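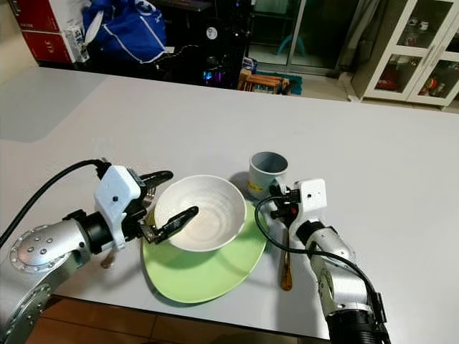
Blog > Kitchen & Table > Small Things

November
Posted by Rin Sakamoto

I have a weakness for dishes that don't match. My mother had the full set, twelve of everything with the blue rim, and when one soup bowl broke she was sad about it until spring. I decided pretty early that I was never going to own anything I could be that sad about!

So at our place the breakfast setting is whatever gets along. Right now that means a white bowl, a light green oval plate and a gray-blue cup with a bit of yellow near the bottom. The bowl goes on the plate (more on that in a second), the cup goes behind and to the right, and there's a long golden-brown spoon off to the side. On a white table the green looks so fresh. I keep moving it all around by an inch and then moving it back.

Okay, the oval plate. I bought it for fish, used it for fish maybe twice, and then one morning I put my oatmeal bowl on it and never looked back. A round plate under a round bowl leaves you a skinny little ring where nothing fits. With an oval you get a landing spot at the end – toast, half a banana, the spoon when you're done with it. I'm a bit of an evangelist about this now, sorry to everyone who has eaten at my house lately.

The bowl is deep, and I like them deep. It has faint ridges spiraling around the inside, which I thought would be a pain to wash. They're fine. Dried oatmeal is a pain in any bowl, so soak it.

The spoon I go back and forth on. It's long, and I love the color next to the green, but my husband says it makes him feel like he's stirring paint. He uses his own.

Next I'm hunting for a second oval, a little darker if I can find one. Steswood had some in the window but they were all the size of a turkey platter. If you know of a smaller one, tell me!

Comments

Mitsuko Sekiguchi
I do the oval plate thing with soup! Crackers at one end. My sister thinks it looks like a diner and I told her that's the point.

haminel62
Try thrift stores for the darker green. I found two last month, one has a chip but I keep it at the back.

Rin Sakamoto
Mitsuko, crackers, yes! Doing that tonight.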